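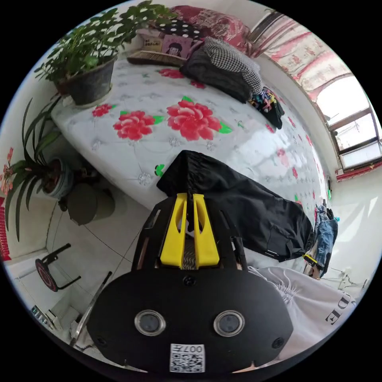

Objet : Re: [trad-poesie] soirée de novembre + sommaire du n° bilingue

Bonjour à tous,

je réponds vite, entre deux trains, pardon pour le style. J'ai repris le message de Dénes point par point, c'est plus simple.

Dénes Szalai a écrit :
> Chers tous,
> Le sommaire est presque bouclé. Restent trois questions :
> 1) les poèmes de Đinh : on garde la suite entière ou seulement
> les quatre premières parties ? La suite fait 453 vers, en bilingue
> ça nous mange la moitié du numéro.
> 2) les notices bio. Certaines font une page. Il faudrait une règle.
> 3) la lecture à la librairie Casach en novembre : qui lit quoi,
> et dans quelle langue d'abord ?
> L'imprimeur attend les fichiers, merci de répondre sur la liste
> et pas seulement à moi.
> Dénes

1) Pour Đinh : la suite entière, sans hésiter. Couper après la quatrième partie, c'est couper juste avant le retour du fleuve, et tout le début est écrit pour ça. J'ai relu hier soir la version d'Hélène, elle tient très bien, sauf peut être le passage des « lampes basses » où je ne comprends toujours pas si c'est les lampes qui sont basses ou la lumière. Hélène, tu peux redemander à l'auteur ? Si vraiment la place manque on peut composer l'original en plus petit corps, au bas de la page, comme dans le numéro sur les Baltes. Pas idéal, mais lisible. Ou alors repousser mes propres traductions au suivant, ça ne me gêne pas du tout.

2) Notices : 300 signes par personne, espaces compris. Pas plus. Titre du dernier recueil, éditeur, année, la ville si on y tient. Les prix, un seul. Les résidences, non. Je sais que celle de notre ami de Pernbridge va être douloureuse à raccourcir (il en est à 2 000 signes et il m'en a renvoyé une « courte » qui est plus longue), je m'en charge, il m'aime bien. Attention aussi aux « à paraître » : dans le dernier numéro on en avait annoncé deux qui n'ont jamais paru.

Et pitié, tout le monde à la troisième personne. On en a encore deux qui commencent par « Je suis née ».

3) Lecture chez Casach. La salle tient 40 personnes assises, donc format court. Je propose :
– original d'abord, puis le français, poème par poème, sans présentation entre les deux
– dix minutes par binôme, montre en main
– Đinh en dernier, il lit lentement et c'est très bien comme ça
– pas de débat après, on boit un verre et les gens posent leurs questions au comptoir

Rendez-vous à 18 h pour les essais de micro, début à 19 h 30. La libraire demande la liste des titres à commander, envoyez-moi ça directement, éditeur et ISBN, sinon elle n'aura rien sur la table. Elle prend les livres en dépôt, y compris les plaquettes agrafées.

Autre chose, tant que j'y suis. Les éditions Flaltadgate m'ont répondu pour les droits des six poèmes en prose : accord de principe, gratuit, à condition de mettre la mention complète en page de crédits ET sous chaque poème. Sous chaque poème c'est lourd, j'ai demandé si une seule fois à la fin du dossier suffirait. Pas de réponse pour l'instant. Dénes, tu laisses deux lignes blanches sous chaque texte en attendant ?

Pour les épreuves : signalez les corrections avec numéro de page et numéro de vers, pas de « vers le milieu ». La dernière fois j'ai passé un après-midi à chercher un tréma. Et vérifiez vos diacritiques, le Đ de Đinh saute dès qu'on change de police, il est devenu un D simple dans le sommaire et un carré dans la table des auteurs.

Je n'ai pas encore relu la préface, je le fais ce soir ou demain matin trés tôt. À première vue le deuxième paragraphe répète le premier – à voir.

Mon train est annoncé, je coupe. Quelqu'un a l'adresse du graphiste ? La mienne revient en erreur.

Amitiés,
M.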